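Sostari simulation working group
Minutes of the review meeting, 2023-01-22
Published to the project notes page

Opening

The previous minutes were accepted with one fix: the replay tool is in the Prurance repository, and the Trudonov link in the old version went nowhere. The link has been changed.

Everyone was keen to get to the new scene, so the budget item moved to the end.

1. State of the simulator

The move to the new build is finished and it went far better than we feared. All the old task files load. Three needed their joint limits rewritten by hand because the left and right wrist entries had been swapped at some point in June, and the loader used to forgive that. It no longer does, and the group was happy about it — a loud failure at load time beats an arm that quietly folds the wrong way.

The nightly set now stands at 962 recorded episodes. The replay tool got through the whole set in one go for the first time, which drew applause.

2. Dining room scene

We went through renders from the dining room scene on the big monitor, one body view and two gripper views.

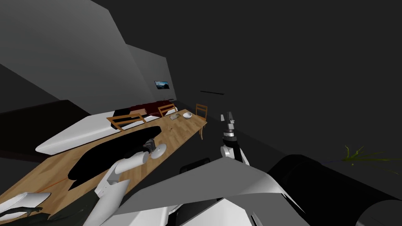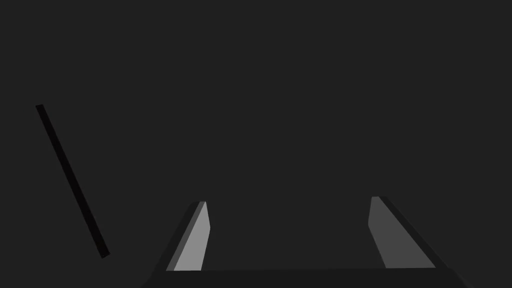
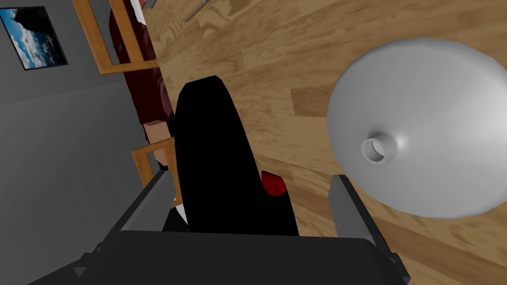 Agbayani, perception lead and minute taker

Discussion of the body view came first. The long table, the chairs and the dark red sofa behind give the planner plenty to work around, and both arms show up in the view along with a good deal of the robot's own body. That last point matters for the self-filter. The big white panel and the black housing beside it take up a lot of pixels, and at present the filter masks them with a fixed template. Proposal: compute the mask from joint state on every step. The code for this is half written already and the early numbers look lovely on the arm links. Agreed to finish it.

The second view started the liveliest talk of the meeting. Apart from the gripper itself there is only a thin black rod against plain dark gray, and the depth estimator has very little to hold on to in a view like that. Two ideas came up. One is to have the estimator report low confidence and let the planner lean on the body view until the gripper sees texture again. The other is to feed the last good map forward using arm motion alone. We liked both, and they can live together. The confidence flag will go in first as it is a small change.

The last view is the opposite case, and a really nice one for segmentation: wood grain on the floor, a tall black object between the open fingers, and a large white rounded object to the right with a round opening. The small red patch on the black object is a good test of whether the labels split one thing into two. A question was raised about the opening. Should the grasp sampler treat a rim like that as a grasp candidate? It does not at the moment. Left open until somebody has tried it on the vase and jug models in the library.

3. Planner timing

The new warm start is in. Median planning time over the benchmark dropped from 1,730 milliseconds to 962, and yes, that is the same number as the episode count, and yes, we checked the script. It is a coincidence.

The slow cases are almost all two-arm reaches over the table. With both arms above the same surface the collision checker tests every pair of links, including pairs that can never meet. A pruned pair list is the obvious next step. There was a lot of enthusiasm for generating it offline from sampled poses and storing it with the robot model.

4. Tooling

The viewer can now step all camera views together from a single slider. Small thing, huge difference! Requests noted:

- show gripper opening as a number next to the gripper views
- color the planned path by time to collision check
- keep the window layout between sessions (asked for last time too)

The export button still writes files with the wrong step index when playback is paused. Known, and a patch is waiting for review.

5. Budget

Render hours are fine. We have 16 machines booked and have been using 6 of them on most nights. Agreed to give the spare ones to the grasp sampler runs for now.

Actions

Self-filter mask from joint state: finish, and compare with the fixed template on the nightly set.
Confidence flag in the depth estimator: add, default off.
Rim grasps: try on the library models and bring results.
Pruned link pair list: first version for the two-arm benchmark.
Viewer export patch: review and merge.

Next meeting follows the next full nightly run. Items for the agenda go on the Sostari notes page as usual.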